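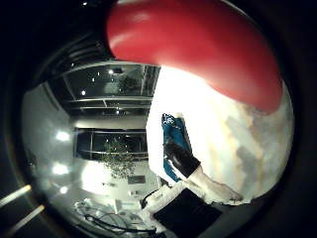 One of the other visitors on the Draltside open day asked whether the packing room was always that bright, and the reply from our guide was that the lights stay on for the whole shift, since checking cloth under poor light leads to returns.

I had gone mainly for the cutting floor, but most of the tour was spent on soft goods: covers, wraps and straps for the Grollow range. The group was capped at 16 and we were 12 on the day. Coats and bags stay at the front desk.

The firm was set up by Yordanov and later joined with Sterner, and both names are still on the delivery dock doors. They send out 700 orders in a normal week. In February it drops to 300, and that is when the benches get repaired.

Packing is slower work than I expected. Each piece is folded, wrapped and checked against a paper slip before it leaves the bench – if the slip is missing, the piece goes back. We were allowed to try folding a cover. Mine came out uneven and had to be done again.

The tour takes a little under two hours and there is a lot of standing. Parking is free but the lot is small – the bus stops across the road. Tea was served at the end in the front office, and seconds were on sale by the door, cash only.

Visited 14/05/2021.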